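Sirop de rhubarbe maison : pourquoi devient-il trouble ?

Posté par Pagano, le 28 février

Bonjour à toutes et à tous,

Je me suis lancée l'an dernier dans les sirops, avec la rhubarbe du jardin que j'avais congelée en avril, et je viens seulement de finir le dernier sachet. J'ai suivi la recette de ma belle-mère : les tronçons macérés une nuit avec le sucre, puis une cuisson douce et un passage au torchon. Le goût est très bon, mais au bout de deux semaines au frigo un voile s'est formé, et ma sœur me dit de tout jeter. Est-ce que je peux encore le servir ? Et pour la mise en bouteille, vous prenez quoi ? Chez moi c'est un peu tout ce qui traîne !
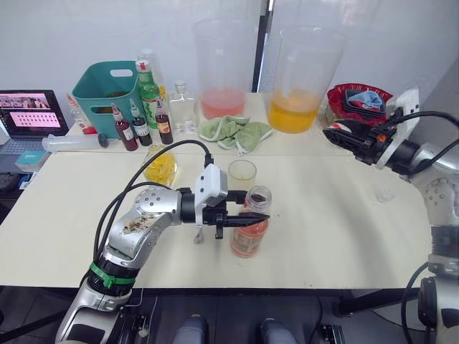 Bouteille en plastique et petit gobelet, côté table.

Merci d'avance pour vos lumières, je suis preneuse de toutes les astuces, même les plus bêtes.

Ottavio Pellegrini

Bonjour Pagano, et bienvenue au club des tachés de rhubarbe ! Un voile léger, c'est très souvent de la pectine et de la pulpe fine passées à travers le torchon, et cela n'a rien de grave. Par contre, si ça pique la langue, si des bulles remontent ou si le bouchon fait « pschitt », c'est parti en fermentation et il faut vider l'évier dessus sans regret. Regardez aussi votre dose de sucre : en dessous de 50 % du poids total, un sirop se garde mal, même au froid. Pour filtrer, je laisse couler toute une nuit dans une étamine pliée en 4, sans jamais presser (c'est là qu'on gâche tout, je l'ai fait pendant des années). Côté contenants, je préfère de loin le verre, ébouillanté juste avant et rempli à chaud presque à ras bord.
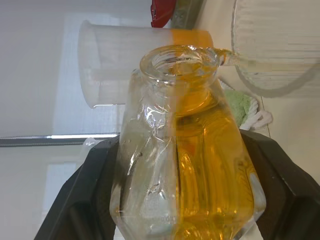

Ensuite je ferme tout de suite, je laisse refroidir la bouteille couchée sur un linge et je colle une étiquette avec la date, sinon on oublie, croyez-moi. Une fois entamée, elle va au frigo et chez nous elle ne dure jamais longtemps, mes petits-enfants s'en chargent avec de l'eau pétillante.

Toler

moi je congèle en bacs à glaçons et plus de souci. Par contre le jus de citron ça aide bien pour la couleur

Goder

D'accord avec Ottavio pour le sucre. Ma mère mettait kilo pour kilo et ne jetait jamais rien, mais il fallait aimer !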